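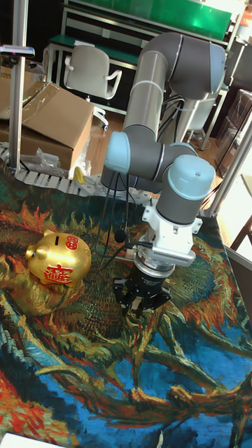 Posted by the Lomema shop desk in February

OK, I have to talk about the Halar table throw, the one I get the most emails about! It's a printed cotton throw from Etico, big painterly patterns, and I've had one on my own kitchen table for two winters now (mine is the blue one, which they stopped making, so please don't ask, I'm keeping it).

It's heavier than you'd think from the price. The print goes right out to the hem, and the colors on mine have held up through more than 30 washes. Cold water, inside out, low spin. I dried it on high once and the corners curled a little, but a warm iron on the back sorted that out.

People use it for all kinds of things. I've seen it on sofas and hung behind a bed, and one customer cut hers up for cushion covers, which hurt me a bit, but they looked great. 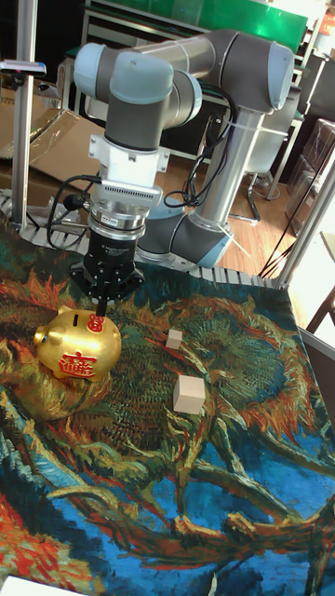
Sunflower print on a table.

Sizing is where most returns come from, so measure first! You want a hand's width of drop on each side, more if you like it long. If you're between sizes, go up. The small is really a throw for an armchair and it will look skimpy on a table for four.

We also carry the Ateş runner, in plain rust or dark green, and either one goes nicely over the busier patterns.

Item no. 3307
Material: 100% cotton
Sizes: small, medium, large
Care: machine wash cold, warm iron on the reverse
Shipping: leaves us in two days, folded flat in a paper sleeve
Returns: 23 days, unwashed please

Fabric swatches are free, just put the item number in the order notes and tell me which prints you want.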